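Javgate : un simulateur de manipulation vendu au siège ne remplace pas un protocole d'essai

Opinion – 2020-03-03

La licence Javgate se vend depuis l'automne avec une promesse simple : entraîner et valider un bras manipulateur sur des scènes de table générées par calcul, puis transférer la politique obtenue sur une cellule réelle. Le module de scènes domestiques, Fulura, est facturé à part. J'ai utilisé les deux pendant six semaines, sur une station de travail ordinaire, avec une tâche de saisie et de dépose d'ustensiles. Mon avis tient en peu de mots : le moteur est correct, le catalogue est acceptable, l'argumentaire commercial va trop loin.

Commençons par ce qui fonctionne. L'installation prend moins d'une heure. Les fichiers de scène sont lisibles, versionnables, et l'on peut fixer la graine aléatoire de chaque élément séparément : pose des objets, éclairage, textures, caméras. Deux exécutions avec la même graine donnent chez moi des trajectoires identiques, ce que bien des concurrents ne garantissent pas dès que le calcul des contacts passe sur la carte graphique. Le journal d'exécution enregistre les efforts articulaires à la fréquence du solveur, sans sous-échantillonnage silencieux. Pour un travail de mise au point, c'est l'essentiel.

Le problème commence avec les points de vue. Fulura propose de randomiser la position des caméras autour d'une pose nominale, et la documentation recommande d'activer l'option par défaut. Aucun critère de visibilité n'est appliqué au tirage. Une vue où la cible manque entièrement entre dans le jeu d'entraînement au même titre qu'une vue exploitable, avec la même étiquette de tâche et le même poids.
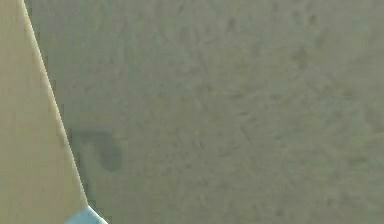
Sur un lot de 3361 épisodes, j'ai fini par écrire mon propre filtre, qui projette la boîte englobante de la cible et rejette les vues où elle tombe hors champ. Il compte 39 lignes de Python. Je ne comprends pas qu'un produit vendu à ce niveau de prix laisse cette étape au client, alors que le moteur connaît par construction la pose exacte de chaque objet à chaque pas de temps. L'information est là, l'interface de programmation l'expose, et le générateur l'ignore.

On m'a répondu, au support, que des vues dégradées rendent la politique plus robuste. L'argument est recevable si la proportion de ces vues est connue et réglable. Or elle ne l'est pas. Elle dépend de l'amplitude du tirage, de la géométrie de la pièce et de la focale, et elle change dès que l'on modifie l'un des trois. Deux équipes qui annoncent le même réglage peuvent donc entraîner sur des données très différentes sans le savoir.

Deuxième réserve, les matériaux. Le catalogue Fulura associe à chaque objet une apparence et un jeu de paramètres physiques : masse, frottement, restitution. L'apparence est soignée pour les métaux, plus sommaire pour les murs et les sols. Les paramètres physiques, eux, sont fournis sans source ni intervalle d'incertitude. J'ai relevé le même coefficient de frottement pour des objets rendus comme du bois et pour d'autres rendus comme du métal poli. Un utilisateur averti corrigera. Un acheteur qui suit la brochure conclura qu'un rendu crédible implique un contact crédible, et ces deux propriétés sont indépendantes.

La composition des scènes appelle une remarque voisine. Une casserole en cuivre à manche court, une figurine en bois sur un socle cylindrique, une table grise : le mélange est utile pour tester la discrimination entre une cible et un distracteur. Il l'est moins pour évaluer l'encombrement, car il reste beaucoup de surface libre entre les objets. La densité est réglable dans le fichier de scène, mais le jeu de référence livré avec la licence, celui sur lequel l'éditeur publie ses taux de réussite, est clairsemé. Comparer ces taux à ceux d'une paillasse réelle n'a pas grand sens.
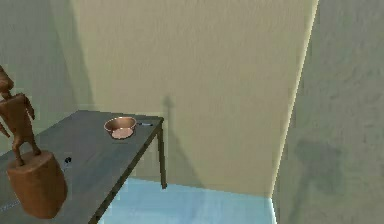
Hryhorii Kobzar, à qui j'ai fait lire une première version de ce texte, objecte que je demande à un simulateur de faire le travail d'un banc d'essai. Selon lui, le bon usage de Javgate se limite à éliminer les mauvaises politiques avant de mobiliser le matériel, et de ce point de vue une scène clairsemée suffit : une politique qui échoue à saisir un manche isolé échouera aussi dans le désordre. Il ajoute que les réglages par défaut sont toujours discutables et qu'un intégrateur sérieux les réécrit dès le premier jour.

Je lui accorde le premier point sans difficulté. Le tri préalable est la fonction où l'outil rend le plus de services, et je l'emploie ainsi. Le second me convainc moins. La brochure ne s'adresse pas aux intégrateurs ; elle vise des ateliers qui n'ont pas de spécialiste et à qui l'on annonce une réduction des essais physiques allant jusqu'à 50 %. Ce chiffre figure en première page, sans protocole. Chez ces clients, les réglages par défaut sont les réglages définitifs.

La comparaison avec Ekance mérite un paragraphe. Ekance est plus lent, son rendu est franchement daté et son éditeur de scènes impose un format binaire pénible à relire. En revanche, chaque objet de sa bibliothèque arrive avec une fiche de mesure, et le générateur de vues rejette par défaut les tirages où la cible occupe moins qu'un seuil donné de pixels. Le seuil est écrit dans le journal. C'est peu de chose, et cela suffit pour qu'un tiers puisse reproduire une expérience. Akpalu, que je n'ai testé que sur deux scènes, se situe entre les deux et ne propose pas encore de capteur d'effort.

Reste la tarification. Javgate se loue au siège et à l'année, Fulura s'ajoute par lot de 40 scènes. Le découpage par lot pousse à acheter de la variété visuelle alors que le besoin, dans mon cas, portait sur la variété des contacts : mêmes objets, masses et frottements différents. Cette variation-là est gratuite, elle se fait dans un fichier texte, et la documentation lui consacre une demi-page en annexe.

L'éditeur annonce une version majeure pour mai. J'en attends un filtre de visibilité documenté, des fiches physiques sourcées et un jeu de référence dense, publié avec ses résultats même s'ils sont mauvais. En l'état, je renouvelle un siège pour le tri préalable, je ne reprends pas de lot Fulura, et la validation continue de se faire sur la cellule.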